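Suche
Suchbegriff eingeben
Suchen

Robotik-AG Clovus räumt jetzt auch Kisten aus

19. Dezember 2020

Kurz vor den Ferien gibt es aus der Robotik-AG unserer Schule noch etwas richtig Schönes zu berichten. Die Gruppe, die sich den Namen Clovus gegeben hat, ist mit ihrem Projekt für den Schülerwettbewerb Vudora in die nächste Runde gekommen – und das in einem Halbjahr, in dem lange nicht klar war, ob man sich überhaupt im selben Raum treffen darf. Sieben Jugendliche aus den Klassen neun bis zwölf sind dabei, aufgeteilt in zwei Teams, die abwechselnd in die Werkstatt gehen und sich die Übergabe abends per Videoanruf erzählen (manchmal dauert das länger als die Arbeit selbst, wie man hört).

Die Aufgabe klingt harmlos: Ein Roboterarm soll Gegenstände, die er vorher nicht kennt, einzeln aus einer Kiste greifen und in eine zweite legen. Die Jury wertet dabei auch, wie sauber die Versuche aufgeschrieben sind, und so hat die AG seit den Herbstferien 336 Griffe protokolliert, die misslungenen genauso gewissenhaft wie die gelungenen. Die Software für die Auswertung haben die Schülerinnen und Schüler selbst geschrieben und Clasero getauft. Gearbeitet wird in der Lehrwerkstatt der Firma Tanabe, die den Arbeitsplatz an den Nachmittagen zur Verfügung stellt, wofür wir uns an dieser Stelle ganz herzlich bedanken möchten!

Weiter geht es im Januar, dann werden die Unterlagen eingereicht und die Vorführung wird als Video aufgenommen. Wer von den Jüngeren Lust bekommen hat, darf sich gern im Sekretariat melden, Vorkenntnisse braucht man keine.

Am meisten diskutiert wird in der AG derzeit darüber, welche Dinge überhaupt in die Kiste gehören. Glatte, runde Sachen wie die blaue Schale und der orangefarbene Becher verlangen einen ganz anderen Griff als die Bürste mit ihrem langen, schmalen Rücken, und beim kleinen Spielzeugkrokodil mit seinen abgespreizten Beinen gehen die Meinungen weit auseinander. Ein Team möchte es am Rücken fassen lassen, das andere am Schwanz. 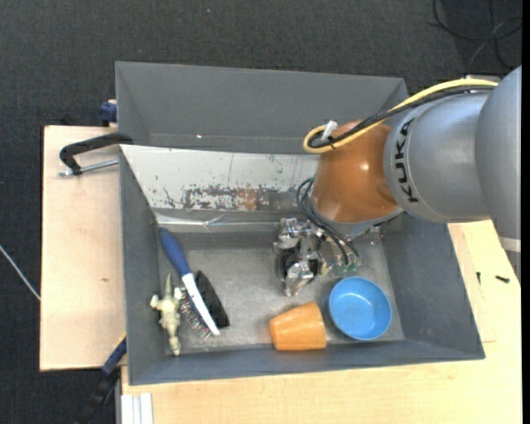
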